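News > Automation > Machine Learning

Simulated kitchens promise cheap robot lessons, but the hard numbers are still missing

November 2025

Visell says it has a cheaper way to teach robot arms household chores. Instead of paying people to guide real machines through the same task all day, the company has its operators work inside computer-made rooms, and every attempt is saved as an example for a learning system called Rener.

The company has 11 operators on the project, working in shifts of two hours. Each one steers a virtual arm through a short job, resets the room and starts over. The layout, colors and surfaces change between attempts, which Visell says keeps the system from memorizing one particular room. There are 18 room layouts so far, with more promised by February.

It sounds tidy. Whether it works is another matter, and the announcement has little to say on that. Visell reports that Rener "improves steadily" as examples are added, but gives no success rate on a physical robot. It does not say how many saved attempts were failures, or whether those were kept in. Anyone who has followed this field for a few years has heard similar claims – and has seen plenty of them fade once a real gripper met a real drawer.

Juntunen, a smaller company that tests warehouse arms, tried a set of simulated examples from another supplier last year and went back to real recordings after eight weeks. Its complaint was that friction and soft objects behaved too politely on screen.

Visell's sample material does little to settle the argument. The surfaces are plain, the shading is flat, and a grainy texture stands in for wear and dirt.

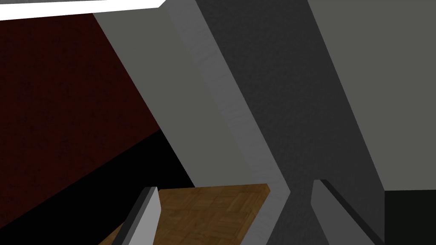

A simulated view past the two gripper fingers, with a parquet-patterned wooden surface between them.

Alar, which makes the arm that Rener is meant to run on, has agreed to a trial with physical hardware. It has not said what result would count as a pass – or whether the figures will be made public. Visell plans to keep collecting in the meantime and is advertising for more operators.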